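Wotport grasp reordering

Wotport grasp reordering (often only Wotport) is a method for teaching a robot arm to take single garments out of a mixed pile. It was proposed by Catarina Louro and Yusri Tambunan, and the first report is dated 6/4/23. The name comes from the software package in which the method was released. It belongs to the family of imitation learning methods, where the robot learns from recorded actions and does not follow a fixed program.

Background

Clothes are difficult for robots because they have no stable shape. A shirt in a pile may show only a sleeve or a hem, and the rest is hidden under other clothes. Earlier systems, such as Zodia, looked for the highest point of the pile and closed the gripper there. This is simple, but it often lifts two or three pieces together. Louro and Tambunan observed that people usually make a small first pinch, look at how the cloth moves, and only then decide if they will lift.

Method

Each recording is divided into short segments, and every segment begins when the fingers close on cloth. The segments are then put in a new order according to how much the cloth is deformed in the wrist view, from little to much. The policy is trained on the easy segments first. The authors call this "reordering", although the order inside one segment is never changed.

Two views are used. The wrist view gives the texture and the folds near the fingers, and the head view gives the position of the pile on the table and of objects near it. 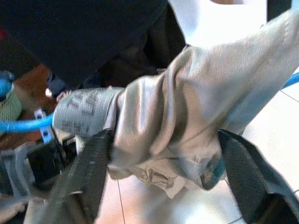 Wrist view: a ribbed silvery-gray knit garment held between the two fingers.

The wrist view has one known weakness. When a garment is held close to the camera, it can cover a large part of the background, and the policy loses the position of the table. For this reason the head view is given to the network at every step – also during the grasp, when it changes very little.

Data

The training set has 1430 segments, of which 1322 were kept after manual checking. They were recorded in ordinary rooms, with furniture and household objects left in their places. Garments of different colors and thickness were mixed on purpose, and people were allowed to stay in the room during recording.

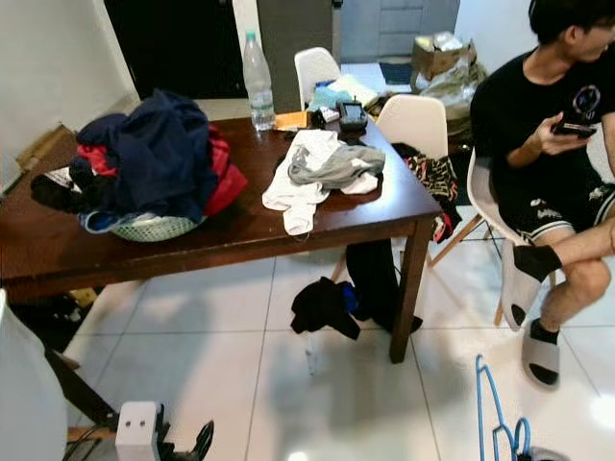
Head view: clothes in a green woven basket and in a loose heap on the table, with a seated person at the right.

Results

In the first report, the method took out exactly one garment in 771 of the 1322 segments when these were replayed as starting states. The authors described the result as "useful but not sufficient for a home". Dark garments lying on other dark garments were the most common cause of error. A later test with up to 19 garments in one pile gave a lower rate, and no full table was published for it.

Criticism and later work

The Dimitrov group repeated the training without the reordering step and found a smaller difference than expected. They suggested that a part of the gain comes from the manual checking. Tambunan answered that the two steps were never meant to be separated. The Zumero project uses the same segment format, but with a third, fixed camera.

See also

Imitation learning
Deformable object manipulation
Curriculum learning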